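27 August 2020

Did the big window today, the curved one, which I have been avoiding since February on the grounds that it might rain. It has been overcast all day and looks as if it might rain. I did it anyway.

The yellow cloth is the last of a pack of 30 that Oona Turunen talked me into. A cloth goes soft after nine washes, she says, and then it's perfect. I have not kept a tally.

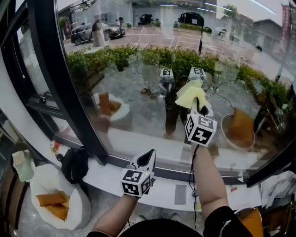 Glass with a bend in it has no honest angle. I'd get one patch clear, shift half a step to admire the shrubs and the car park, and find a smear the size of a dinner plate. Wissam Zein says to go top to bottom. Wissam lives in a basement.
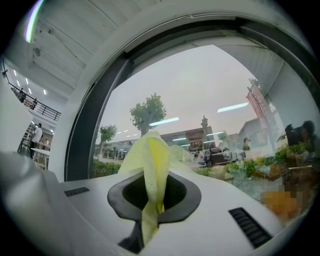 Still, I'd forgotten how much sky we get. And trees! I've been looking at those trees through my own fingerprints all winter and thinking they were a bit drab.

Wrote to Sondard again about their glass spray, $9 a bottle and leaves a bloom like cold breath. No reply. Switched to vinegar and the room smelled like a chip shop.
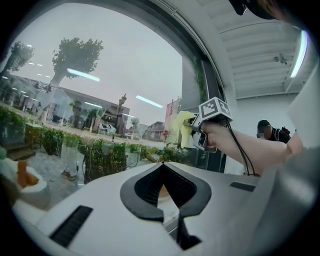 Which made me hungry, and the fried dough sticks were sitting right there in their cup, so that was the end of my discipline. Greasy fingers, clean window, you can guess the rest. I'll redo the bottom corner tomorrow, and the sill if I'm feeling grand. Must buy more vinegar.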